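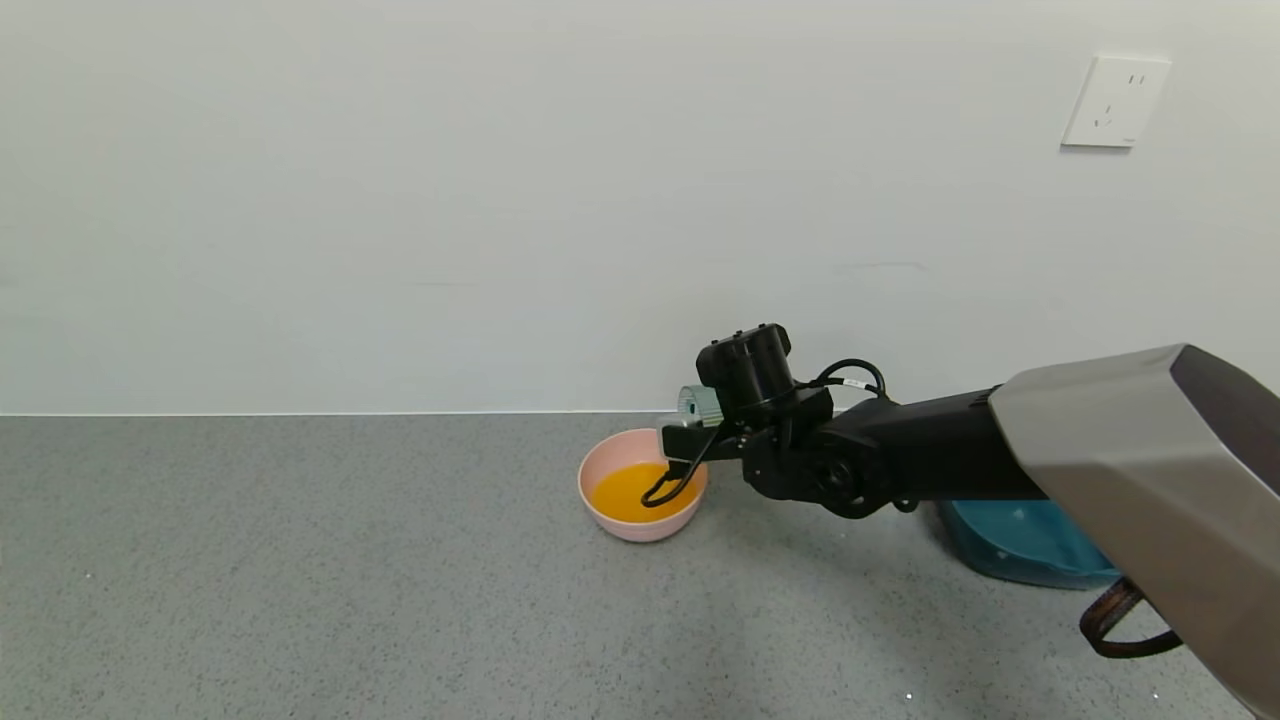

White wall, grey speckled surface, socket to the right.

Touching up white matt paint without repainting the whole wall
Decorating and Repairs > Interior walls

lakmal_m wrote:
Good evening to all. I have rented a flat in Drevosora for six years and I will leave it in February. The landlord is a correct man but he is strict, and in my contract it is written that the walls must be given back "white and even". The last tenant lost 196 from the deposit for the walls alone.

I bought a small tin of white matt from Halász on the high street and I tried it behind the bedroom door, where there was a scratch from the handle. When I looked the next morning, I could see every place where the brush had been. The new paint is white and the old paint is white, but they are two different whites. Is there a method to do small repairs so that they do not show, or must I paint every wall? The flat is 42 square metres and I work full time.
Lakmal Mondal

Old_Distemper wrote:
Paint every wall. Sorry. I was a decorator until I was 61 and I never saw a brush touch-up disappear on a wall that had been up more than a year or two. White paint changes with light and cooking and simply with age. You can buy the same tin from the same shelf and it will still show when the sun comes in sideways.

petra.k wrote:
I don't agree with this, at least for real matt. With silk or eggshell you have no chance, but I have touched up dead flat matt in three rented flats and got my deposit every time. Use a mini roller with a short pile, never a brush. A brush leaves lines and the lines are what you notice. Put very little paint on it, roll it nearly dry on some cardboard first, then work outwards from the mark and press less and less as you go.

Old_Distemper wrote:
Your landlords didn't look very hard, then.

petra.k wrote:
One of them came with a torch!

lakmal_m wrote:
Thank you both. I did use a brush, so perhaps this is half of my problem. I do not know which paint is on the walls now. The landlord thinks it was Trurkby Gririne, but he says there are several whites with nearly the same name and he has thrown away the tin.

tin_lid wrote:
Cut a small piece of the old paint, thumbnail size, from somewhere hidden (inside a cupboard, behind a radiator) and take it to a shop with a mixing machine. They can match a white better than you can by reading labels. Ask for the smallest pot. And wash the wall before you judge anything. Half the marks people paint over are only dirt. Warm water, a drop of washing-up liquid, soft sponge, no scrubbing or you will polish the matt and then you have a shiny patch as well.

Old_Distemper wrote:
The washing advice is good. I would say that part twice. 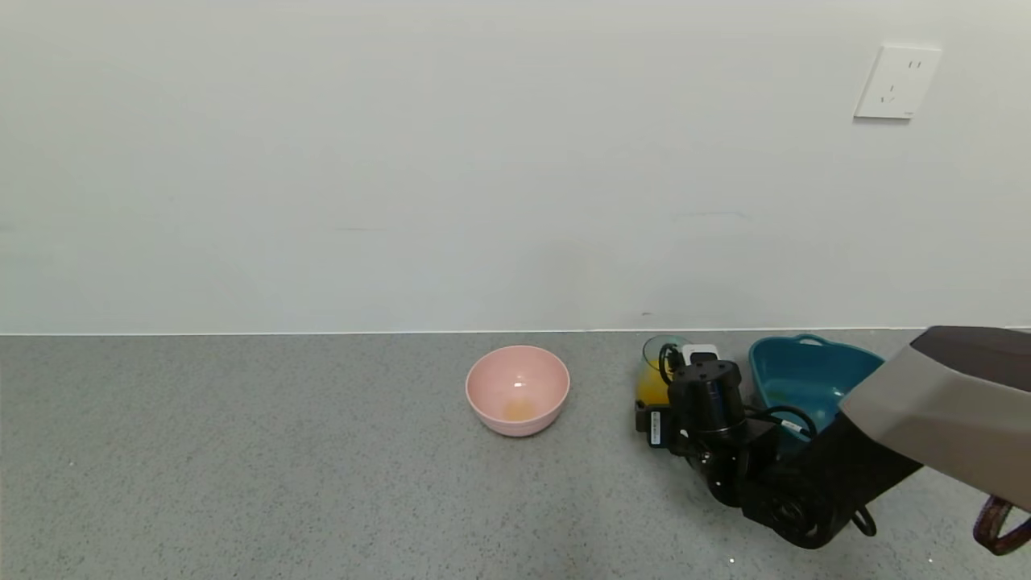 How long should I leave the first coat before I put on the second?

Leave it for the time printed on the tin, which for ordinary emulsion is usually a few hours, and give it longer if the room is cold or damp. Paint that is dry to the finger can still lift when a roller goes over it, so for small patches I would leave it overnight.

tin_lid wrote:
Agree with overnight. Also don't judge the colour before then, emulsion often changes as it dries and people panic and add more.

lakmal_m wrote:
I write again after the weekend. I washed the hall on Saturday and many marks went away, so for the hall I will do nothing more. In the bedroom I did as petra.k advised, with the mini roller and the matched paint. From the door I cannot find the repair. From the window side I can find it, but I must look for it.

The living room is a different matter. There was a bookcase against the long wall and the paint behind it is clearly brighter than the rest, with a straight border. I do not believe a small roller can help with this.

petra.k wrote:
No, there I give in. Do that whole wall from corner to corner and stop exactly at the corners. The other walls catch the light differently anyway, so a small difference doesn't show.

Old_Distemper wrote:
Corner to corner, yes. Keep a wet edge and don't go back over it once it starts to drag. And fill the screw holes first, with two thin fills and a light sanding between them.

lakmal_m wrote:
Understood. I will buy the filler on Monday and do the long wall the weekend after. Does anybody know if the filler needs a primer, or can I paint directly on it?

tin_lid wrote:
Dab a bit of the emulsion on each filled spot, thinned with some water, and let it dry before you roll the wall. Otherwise the filler drinks the paint and you get dull dots.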